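**Call for participants: good practice for robots working in guest rooms**

Firkier is looking for people to help write and test a set of working rules for mobile arms in hotels and furnished rentals. The project is called Bokinia. Sessions start in April at our site in Tullow. Travel within the county is refunded against receipts.

Most published guidance on robot safety was written for factories, where the floor is marked out and everyone in the building has been trained. A bedroom has bed linen that hangs to the floor, furniture with curved fronts, and guests who leave things where they like. We have a draft of 106 rules for that kind of room and we want it read and tried by people who know the work.

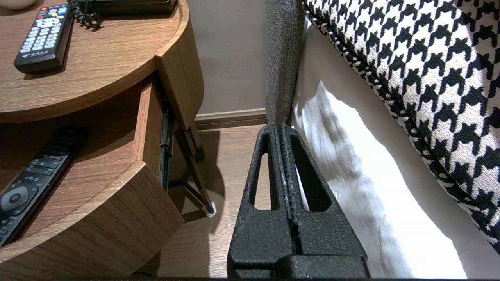 The section on drawers needs the most attention. At present it says that an arm must not pull a drawer past the point where a person could close it with one hand, that it must stop if the load on the fingers rises suddenly, and that it must not put anything away on top of an item it has not identified. Housekeepers who read an early version told us the last rule is too strict for remote controls and too loose for medicine. We agree, and it will be rewritten with the people who take part.

**Who we need**

- Room attendants or housekeeping supervisors with at least one year on the job
- Technicians who install or service robot arms
- People who have written risk assessments for any kind of lodging
- Anyone who uses a wheelchair or walking aid and stays in hotels regularly

You don't need to have worked with a robot before. You do need to be able to read a rule and say plainly where it would fail.

**What you will do**

You will attend two sessions of roughly three hours each. In the first you read a section of the draft and mark it up. In the second you watch the tasks being done and score them against the rules, using a paper form. The operator will stop the arm at any time if you ask, and you won't be asked for a reason. Participants stay outside the taped line while the arm is powered.
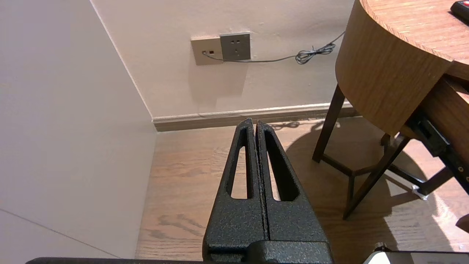 *Posted by Shivam Khurana, Bokinia project, 2020-02-08*

The second session also covers cables, outlets and table legs. The draft asks for a check of low wiring before any arm works near a wall, and for a written note of any cord that isn't fixed down. It doesn't yet say who does the check – the operator or the property – and we would like views on that from both sides.

**Pay and terms**

Each participant receives 700 euros after the second session. Your name will be listed in the published rules only if you agree in writing. Written comments are kept until the rules are issued and then deleted. You may withdraw at any point and will be paid for any session you have completed.

**How to apply**

Send a short letter to Firkier, Ó Briain House, Tullow, marked "Bokinia". Say what work you do, which group above you belong to, and whether mornings or afternoons suit you better. A résumé is not required. Please mention any access needs so that we can set up the room before you come.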